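O banheiro de mentira onde o Arthur aprende a não esbarrar

Quando cheguei à oficina da Wukus, em Tinau, o café já estava passado e o Arthur estava desmontado até o punho em cima da bancada. O Arthur é um braço móvel de serviço, montado numa base com rodas, e quem cuida dele desde a primeira montagem é a técnica que me recebeu. Ela pediu para não ter o nome publicado (“o robô é da equipe inteira, eu só fico com a chave de fenda”) e depois conversou comigo a manhã toda, com uma paciência que eu não teria às oito horas de um dia de manutenção.

Comecei perguntando por onde se começa, e ela riu. “Pelos cabos, sempre pelos cabos. Todo mundo quer ver o braço se mexer, mas eu passo a primeira meia hora dobrando cada junta com a mão, com a força desligada, sentindo se algum cabo puxa. O cabo do punho é o que mais sofre, porque ele torce junto com a garra toda vez que o Arthur gira uma maçaneta.” Na bancada havia um punho aberto, com a capa de borracha de um lado e quatro parafusos num pires de café, e ela foi me mostrando a folga deixada de propósito na curva do cabo: um laço pequeno, preso com uma cinta que não pode ser apertada demais. A primeira cinta que usaram, ela contou, estava tão justa que marcou o isolamento, e o defeito só aparecia com o punho virado para a esquerda. Levaram 9 dias para achar.

Depois dos cabos vem o zero das juntas. Cada uma tem uma marca gravada na carcaça e outra na parte que gira, e as duas precisam se encontrar antes de qualquer coisa. “Eu alinho no olho, depois com o gabarito, depois peço para o programa me dizer o que ele acha. Se nós três não concordamos, começo de novo.” O gabarito é uma peça de alumínio feita ali mesmo, bem riscada, guardada numa meia de lã dentro da gaveta. Perguntei da meia e ela me olhou como se a resposta fosse evidente: é o que cabe.

Só com o zero conferido é que o Arthur vai para a casa simulada, o ambiente em computador que a equipe chama de Trarum. Ali ele repete no modelo os trajetos que vai fazer de verdade, passando por porta, batente, quarto e banheiro, e a técnica acompanha pela tela com uma caneca na mão. “A porta entreaberta é minha preferida. Aberta de todo, qualquer robô passa. Fechada, ele sabe que precisa abrir. Entreaberta ele tem que decidir, e é na decisão que eu vejo se a calibração ficou boa.”

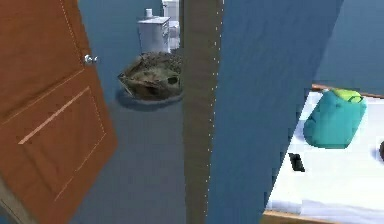
A porta e a folga do punho

Eu achava que simulação era assunto do pessoal de programação e que a manutenção viesse depois, com óleo e pano. Ela me corrigiu com delicadeza. Os números que entram no modelo saem da bancada: o comprimento real da garra com os dedos novos, o peso da capa, a folga medida em cada junta. Trocar a borracha dos dedos e esquecer de atualizar a ficha é o erro mais comum que ela vê, e confessa que já o cometeu. “Troquei os dedos numa tarde de fevereiro, com um calor horrível, e fui embora feliz da vida. No dia seguinte o Arthur do modelo tinha uma garra 2 milímetros mais curta que o da bancada. Parece pouco, e numa maçaneta redonda é a diferença entre segurar e raspar.”

A maçaneta redonda, aliás, rendeu um bom pedaço da conversa. Uma alavanca perdoa, ela diz, porque basta empurrar para baixo, mas a redonda pede que os dedos fechem por igual e que o punho gire no mesmo eixo dela. Se o zero do punho estiver fora, a garra faz um arco em vez de girar, e o esforço vai todo para o rolamento. Por isso, antes de cada sessão, ela faz o Arthur girar o punho vazio 30 vezes para cada lado, bem devagar, com a mão encostada na carcaça. Segundo ela, a mão sente o rolamento gasto antes que o gráfico mostre. Os colegas brincam com isso, ela não liga, e continua encostando a mão.

Outra coisa que ela ajusta antes de rodar é a distância de segurança, a margem invisível em volta do braço. Num cômodo pequeno não dá para ser generoso: com a margem larga demais, o robô conclui que não cabe e fica parado na soleira, educadíssimo, sem fazer nada. Com a margem curta, passa perto demais da borda da porta. “Eu começo larga e vou fechando aos poucos – e anoto cada mudança no caderno, a lápis, com a hora.”

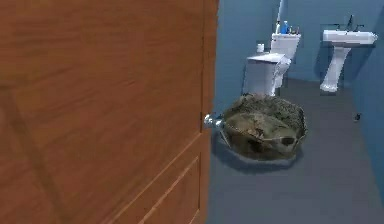 O que se guarda no caderno

O caderno merece um parágrafo, porque é lindo. Capa dura, manchas de graxa, uma fita de tecido marcando a página. De um lado ficam as trocas de peça, do outro as corridas no Trarum, e entre os dois ela puxa setas quando desconfia que uma coisa causou a outra. Folheei até a parte da correia da base, que foi esticada, afrouxada e esticada de novo antes de chegar ao ponto. A regra atual é apertar com a chave pequena, rodar a base para a frente e para trás, esperar a correia assentar e medir outra vez. Quem mede logo depois de apertar, diz ela, mede a própria pressa.

O caderno também registra as sessões dedicadas às coisas miúdas do banheiro. O tampo da caixa do vaso, com frascos enfileirados junto à parede, é um dos lugares que ela usa para conferir a aproximação do braço, porque ali a garra precisa chegar por cima e sair sem encostar no vizinho. A torneira, com os dois comandos e a bica curva no meio, serve para outra conferência: o cotovelo tem que subir antes do punho. São 14 poses ao todo, sempre as mesmas e sempre na mesma ordem, e ela só libera o Arthur depois de passar por todas. Perguntei se não dava vontade de pular alguma. “Dá, perto da hora do almoço. Aí eu almoço e volto.”
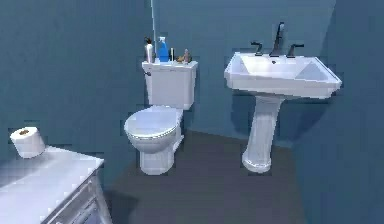 Outra voz na oficina lembra que a lista de poses tem seu preço, e que, repetida sempre na mesma ordem, ela pode esconder um defeito que só apareceria com o braço vindo do outro lado. A sugestão era inverter a sequência de vez em quando e comparar as leituras de esforço nas duas direções, sem abandonar a lista original.

A técnica ouviu com a chave parada no ar e concordou pela metade. Quer experimentar a inversão, mas primeiro no Trarum, e só depois de fechar o punho que estava na bancada, porque misturar uma peça recém-montada com um procedimento novo é pedir para não saber de onde vem o problema. Anotou a ideia a lápis, puxou uma seta até a página do rolamento e voltou aos parafusos.

Antes de eu sair, ela ainda me deixou segurar a lanterna enquanto recolocava a capa de borracha, que entra pela borda de trás e precisa de um pouco de talco para não enrugar. Saí de lá com talco na manga do casaco e com o convite para voltar no dia em que abrirem a base.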